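The Zirngate Clothing Room will accept donations of long-sleeved shirts through the end of February. Items should be clean and dry. They do not need to be ironed.

Shirts may arrive in a heap - our team sorts and folds each one on site. Please unroll cuffs and empty pockets before drop-off.

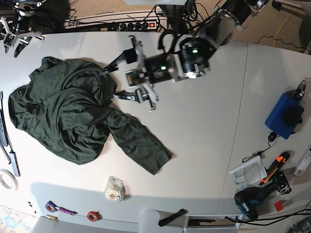

Folded shirts are stacked by size, 15 to a shelf, and sent to the Ganska branch every October and February.

Groups bringing more than 500 items are asked to write to Nahom Mekonnen in advance. Bags may be left at the Drenano entrance.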